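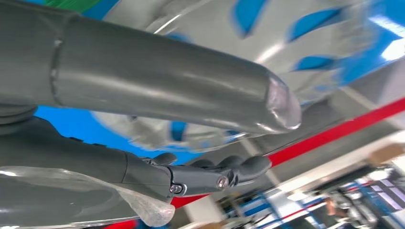
Dendley Photo Contest Opens, Closes in November

1 min read

Entries are open for the Dendley nature photo contest. Last year's drew 2,789 pictures, most of them fall color from the Lyons overlook. This year the judges want more wildlife — birds, elk, bugs, whatever you've got.

Limit is four photos per person. Shot within 65 miles of town, any month, any camera. Phones fine. Light editing ok, no composites.
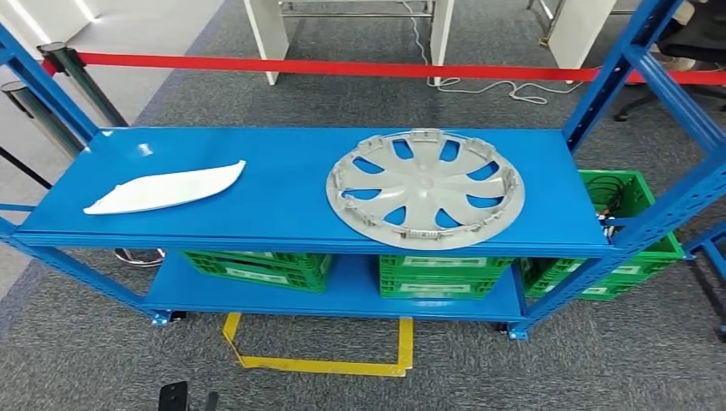 Upload through Wikix, same as before. Old logins still work but you may have to reset the pasword. Cutoff is 6 p.m. on the last day of November, no late entries.

Katherine Bedoya is head judge again. She shoots mostly marsh birds and says she'd like to see fewer sunsets. "Get up early and get low," she said. "Mud washes off."

Winners get prints hung at Trilia through the winter. Judges will email finalist directly.

4 comments | 65 shares

Recent
Lyons overlook trail open again after washout
Where to find late color near Dendley
Beginner macro walk moved to 4 p.m.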